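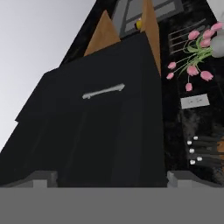

The second round of gripper trials in simulation is finished, and we can now recommend one of the two designs for the bench work at Tarkalville. Both were run on the same arm and controller, using the kitchen model with a single task: approach a handle, close on it and pull. The black cabinet with the silver bar handle was the hardest target for the wrist view, as the front is nearly one flat dark shape and the bar is the only bright part of it. Each gripper had 50 attempts per handle type, and we logged 509 usable runs in all once the crashed ones were taken out.

**Results**

- The Jarman parallel gripper missed or slipped on 20 runs, mostly when it came in at a steep angle.
- The Plastach gripper missed or slipped on 35. Its fingers are shorter and it needs a straighter approach.
- Changing the controller gains made little difference to either.

**Problems**

Herman Saragih found an error in the contact settings which let the fingers sink slightly into thin bars. It affected the early runs for both grippers, so we repeated them. This took up most of the slack in the timetable.

**Next steps**

Eliseo Alvarado will set up the Jarman gripper on the real arm in October. We would like to move the unspent Udatside simulation money to a second set of fingers and need your agreement before we order.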